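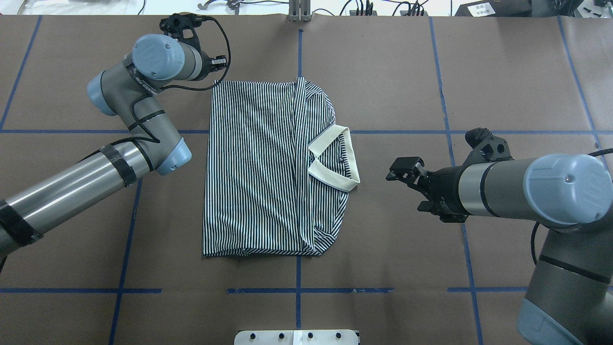
A folded striped polo shirt with a cream collar.

I visited the shark and ray station in Prarkamora in November, on its open morning. The bus from Clinitz takes 29 minutes and stops almost at the gate. I came early, at nine, and there was already a queue of families in raincoats.

## The rays first

The tour begins at the shallow pool, where small rays rest under the sand. Our guide asked us to stand still, and after a while one of them lifted its edges and swam directly to my side of the glass. I had never seen the mouth of a ray from so near - it looks like a shy smile.

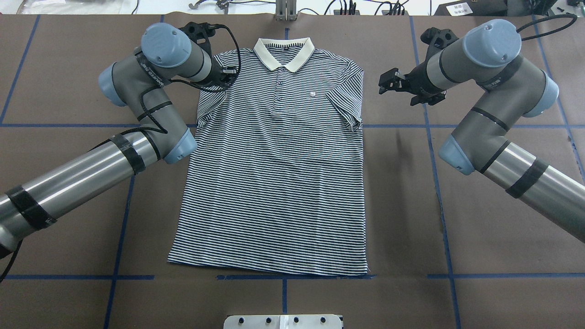
Polo shirt with navy and white stripes, laid flat.

In the next building is the big tank. It holds 200 cubic metres of sea water, and its oldest resident is a nurse shark called Ma, 235 centimetres long. She slept during my whole visit. 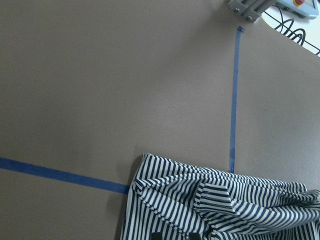 The feeding was at eleven and I recommend to wait for it. The rays get chopped squid, and they climb over each other like puppies. Children under four must stay behind the low wall, and some were not happy with this.

Before leaving I drank a coffee in the Clongate, the small café upstairs. The soup was too salty, but the view over the bay is very good.

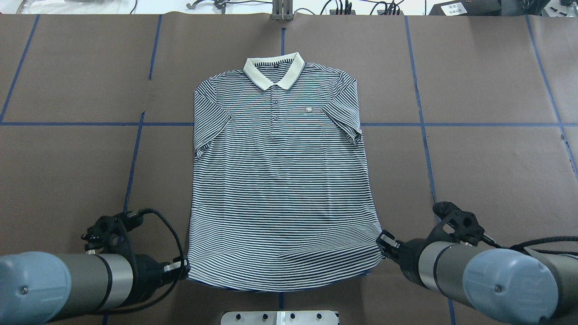
## How to get there

Take bus 4 from Clinitz station. The last one back leaves at half past five.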